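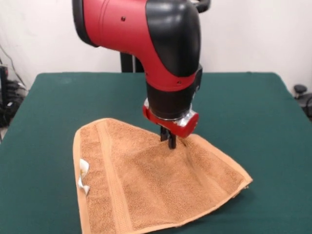

Linen reuse and wash loads in small hotels
Speaker notes, April 2020
Shobha Kurian

Slide 1. Title
Introduce myself, then Augustina Aidoo, who ran the laundry measurements at the Pendia site and will take the questions on chemistry. Slides go out by email after the session.

Slide 2. Scope
Terry goods only: bath towels, hand towels, bath mats. Sheets behave differently in the extractor and are in a separate report. Two properties, Haka and Pendia. Both wash in house. Haka has 38 rooms, Pendia has 15. The measuring period was February at both.

Slide 3. Why weight matters more than piece count
Most housekeeping logs record pieces. The washer is rated by dry weight. A bath towel that has been in service for a long time has lost lint and weighs less than a new one of the same size, so a load built by piece count drifts away from the rated load as stock ages. Mixed stock makes it worse. Show the scale sheet from Haka. Give people time to read the column headings.

Slide 4. Underloading
Water level in these machines is set by program. A half-filled drum on a full program takes the full water and the full dose. Underloading was the more common fault at Pendia, where staff ran a load at the end of each shift regardless of what was in the cart. Overloading was the more common fault at Haka. Point out that the two faults look alike on the monthly water bill and have to be separated at the machine.

Slide 5. Overloading
Signs: gray cast on white terry, stiff hand after drying, detergent left in the folds. The usual response is to add softener. Softener coats the loops and lowers absorbency. Skip the photomicrographs if we are running late.

Slide 6. Extraction
Every pound of water left after the final spin has to be driven off by the dryer. Extending the spin uses far less energy than extending the drying time. Check the drain valve before changing the program. At Pendia a slow drain was being treated as a dryer problem.

Slide 7. Drying
Overdrying is the main cause of loop damage in our samples. Lint screen weight is a cheap indicator: weigh the lint per load, plot it, look for the step. Moisture sensors drift and need cleaning. Timed cycles are acceptable if load weight is held constant, otherwise they are not.
Ask who in the room still uses timed cycles.

Slide 8. Folding and rest
Towels folded hot hold creases and can discolor in the stack. Let them cool on an open shelf. Fold style has no effect on service life that we could measure, though it does change how many fit on the cart, and Haka changed to a thirds fold for that reason alone.

Slide 9. Guest reuse cards
Reuse cards lower the number of towels collected. They do not lower water use unless somebody also changes the wash schedule. Go slowly on this slide. At Haka the schedule stayed fixed at first and the loads just got smaller, see slide 4.

Slide 10. Procedure
Weigh the cart. Subtract the tare painted on the side. Load to the rated dry weight for the program. If there is not enough, hold it for the next shift, unless it is damp, in which case wash it on the short program. Write down the weight and the program number.

Slide 11. Limits
Two sites, one month, one climate. Water hardness was tested at Pendia only. No guest survey. Stock age was taken from purchase records, which were incomplete at Haka.

Slide 12. Questions
Likely ones: ozone systems (not tested), color terry (not tested), outside laundries (different contract terms, refer to the handout). Augustina has the dosing tables.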